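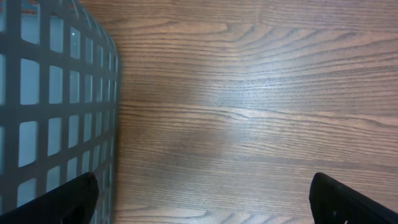
Katia Russo wrote:
> Does the basket stay on the table between lets, or does it go back in the cupboard? I found ours at Roswood under the sink last time. Also, are we still putting in 19 sets for September?

It stays on the table, please, on the left as you come in. The cupboard at Roswood is damp and I don't want the packets kept in there. And yes, 19 sets, same as last year.

I sorted through some of the packaged bits this morning.

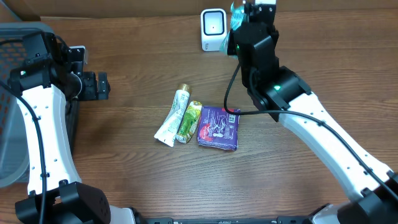
Three packaged items on the table, basket to the left.

Anything still sealed goes in the basket. Anything opened by a guest comes out, even if it looks nearly full. Wipe the basket before you refill it, as dust gets into the corners of the holes and a dry cloth won't shift it. An old toothbrush does.

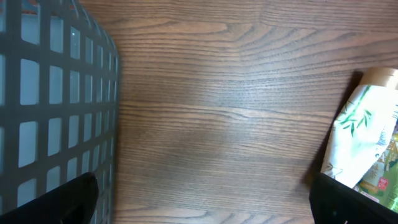 The table only wants a damp cloth and then a dry one. Please don't use the Favard spray on it, it left 2 pale rings at the other flat and they have not come out.

Tubes are the other thing. If one has been squeezed, don't put it back with the new ones.
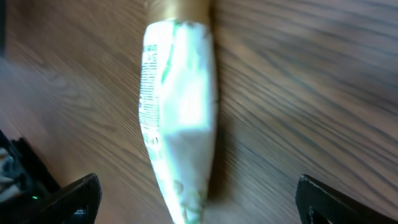 White and green tube, gold-coloured cap. Crumpled, so not for the basket.

The Wilavico order should come before the end of the month. Katia, can you take the boxes in if I'm out?

Thierry Millet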